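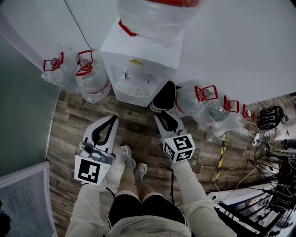
Most of the written rules for collecting robot training data by hand are about the data. They cover file names, lighting, how long a clip should run and when to throw one out. The site rules at Mullow, where I worked until March, ran to 11 pages, and 6 of those were about labeling. The floor got one line: "Keep area tidy."

I think that is backward, and I think anyone writing a standard for this kind of work should start with the floor.

A person using a pair of hand-held grippers has no free hands. They are looking at the jaws and at whatever they are trying to pick up or press. They are not looking at their feet. A cable across the boards that would be a small nuisance in an office is a real trip hazard for that person, and they can't put a hand out to catch themselves without letting go of the equipment. People don't like to let go of expensive equipment.

The same goes for water. Drink dispensers are popular as a task, for good reasons. They are everywhere, the taps are small, and a robot that can fill a cup is useful to a lot of people. But a task with water in it should have its own short section in the rules. Power adapters and power strips go up off the floor before the first take. A towel is within reach. If water gets on the floor, the take ends there, even if it was going well.

Kristine Macapagal, who ran our shift schedule, wanted a hard limit on takes. She proposed 200 per person per shift. Management at Drarnov, which bought the data, had no opinion on it as long as the total came in. On our busiest shift the team logged 589, and the last hour of that was poor work. Clips were sloppy and two people had sore wrists. I was against the limit when she brought it up. I have changed my mind, though I would count minutes with the grippers in hand instead of takes, as a take can last four seconds or two minutes.

The usual objection is that too many rules will make the data unnatural. Rhea Panganiban made this case to me more than once, and she has a point. If every room is cleared before anyone records, the robot learns about cleared rooms. Homes and offices have bags and cords lying around. She would leave all of it in.

My answer is that clutter can be placed. Put the backpack by the wall where the camera picks it up and the walker doesn't cross it. Leave spare bottles where they would normally stand. What should go is anything loose in the path between the start point and the task - mostly cables. Tape them down or run them along the wall. It takes five minutes.

Tuka already does a version of this with a one-page sheet that the operator signs before picking anything up. It has a line for the walking path, a line for power and a line for shoes. I would add one for rest breaks and then leave it alone. A single page gets read. I never met anyone at Mullow who had read all 11.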